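Three-Gear Placement (the Tondix method)
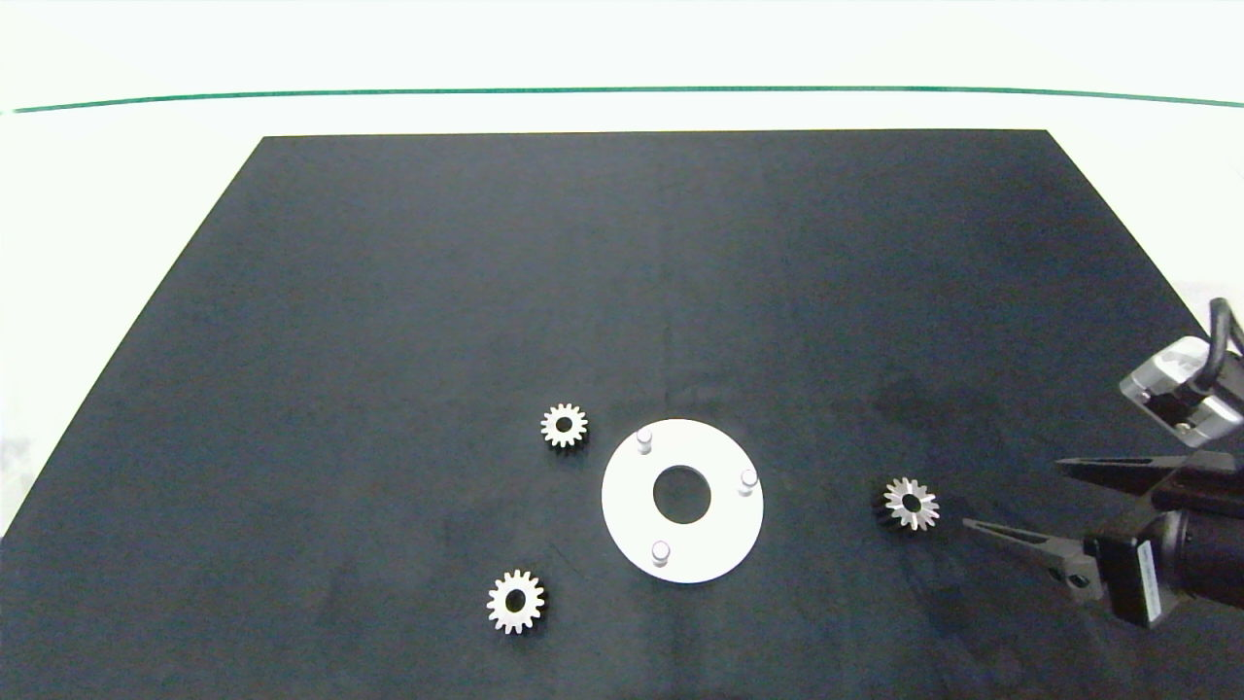
Ring plate with three pins, three loose spur gears and the open gripper.

Three-gear placement is a small assembly task used to test how well a robot arm learns from being shown. I've worked with it since February, first at Jarnesport and then on the Sisville setup, so I'm writing from the bench side of things. The job sounds like a toddler's toy: three metal gears, three upright pins on a round white plate, one gear per pin. It's a lot meaner than that!

The Tondix method splits the work into reach, grip, carry and seat. Older approaches (we used one called Marinho for ages, and I still have a soft spot for it) treated the whole thing as one long motion copied from a person. Tondix learns the seating part separately, from short clips recorded close to the pin, and only then joins it to the rest. The gears start wherever they were dropped on the black table top, and the plate gets moved between runs as well.

In our main test we trained on 331 demonstrations and then ran 80 trials. Tondix seated all three gears in 41 of them. Marinho, with the same data and the same number of trials, managed 32. I'd call that a decent gain, though I wouldn't brag about it at dinner.

Most of the misses happened at the very end - the gear arrives over the pin, catches on the rim of its bore and tips. A little wiggle search helps, and we added one that spirals outward until the gear drops. Teeth are the other headache. If the second gear comes down tooth against tooth with its neighbor it just sits there, and the arm has to turn it slightly before pushing again. The current version does this by feel, using wrist force readings, and it's still pretty clumsy with a gear that was picked up at a tilt.

Contact the page editor | © October 1, 2025 | Back to top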